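Asunto: Re: Cambio de los contadores de agua en la zona alta
Fecha: 5 de septiembre de 2013
Lista: vecinos de Rincombe

Buenas tardes a todos:

Contesto al mensaje sobre los contadores, que copio en parte:

> La empresa Besson nos propone cambiar los 14 contadores de la
> zona alta antes del invierno. El precio total es de 1400 euros
> con la instalación incluida. Si nadie se opone, firmamos en
> octubre. ¿Alguien sabe si en Trevville están contentos con ellos?

Primero pido disculpas por mi español, que todavía no es perfecto. He vivido dos años en Trevville antes de venir aquí y por eso puedo decir algo sobre la pregunta.

En mi calle pusieron los contadores de Besson cuando yo ya estaba en la casa. Funcionaban bien y los números se leían sin dificultad. El problema era la arqueta: la tapa nueva quedaba un poco más alta que el suelo y con las lluvias entraba barro por un lado. Tuvimos que llamar 3 veces para que la corrigieran. Yo pediría que la altura de la tapa esté escrita en el contrato, porque de palabra nos prometieron muchas cosas.

También he pedido precio a Skonix, como se habló en la reunión. Me dan 1340 euros por los mismos 14 contadores, pero sin las llaves de paso. Las llaves de nuestra zona son viejas y la mía ya no cierra del todo. Si hay que comprarlas aparte, me parece que la diferencia desaparece.
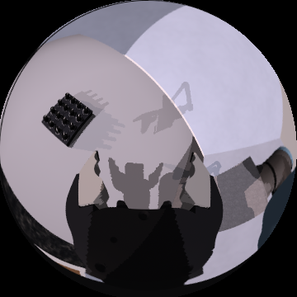
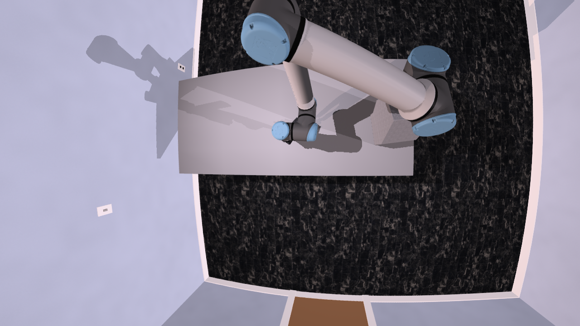
Otra cuestión es la lectura. En el mensaje no se dice quién va a leer los contadores ni cada cuánto tiempo. Ahora cada uno apunta su número en la hoja de la fuente, y el invierno pasado faltaban bastantes casas. Propongo que se haga una lectura común el mismo día del cambio, con el contador viejo todavía puesto, y que cada vecino reciba una copia. Así no discutimos después por los metros cúbicos anteriores.

Tengo además dos dudas para quien hable con Besson:

¿Los contadores resisten la helada o es necesario poner aislamiento en la arqueta? Mi casa es la última de la cuesta y allí el agua se hiela antes que en las otras.

¿Cuántas horas estaremos sin agua? En la parte alta hay personas mayores y convendría avisarlas con tiempo, mejor con un papel en la puerta, que no todas leen esta lista.

Por mi parte estoy de acuerdo con el cambio y también con Besson, si se incluye lo de la tapa. La oferta de Skonix la tengo en papel y la puedo dejar en el buzón de quien quiera verla.

Un saludo cordial desde la última casa de la cuesta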